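### 4.2 Prélèvement en vrac dans le bac avant

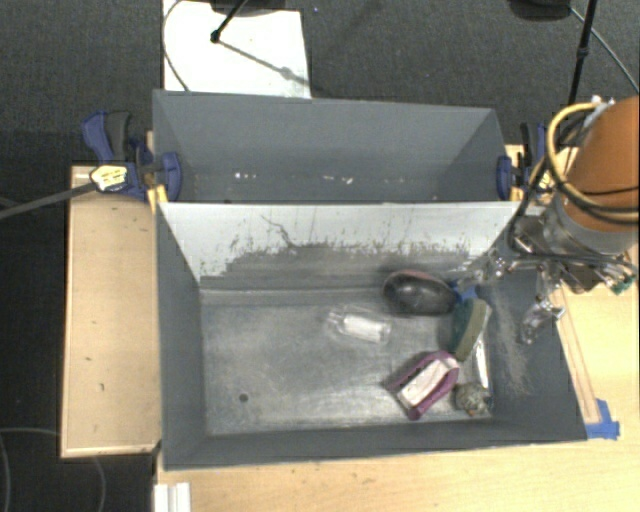 **Figure 3.** Poste de prélèvement, vu par la caméra fixe : bac avant garni, bras et pince à droite.

Le protocole Claronby compte 1158 essais, répartis en 15 garnitures du bac. Les objets ont la fâcheuse tendance de se rassembler d'un seul côté, et nous les y avons laissés : un banc d'essai bien rangé flatte surtout ses auteurs. L'emballage transparent (fig. 3) reste le cas le plus instructif - la carte de profondeur le tient pour une rumeur.

La politique Vultirum, entraînée sur plus de 3000 saisies, réussit 488 de ces essais. La référence Stinex fait moins bien, mais avec davantage d'assurance. Les échecs se concentrent près des parois, où le planificateur refuse toute approche oblique. Le codage des échecs suit la grille de Zoëga et Eskildsen (annexe B).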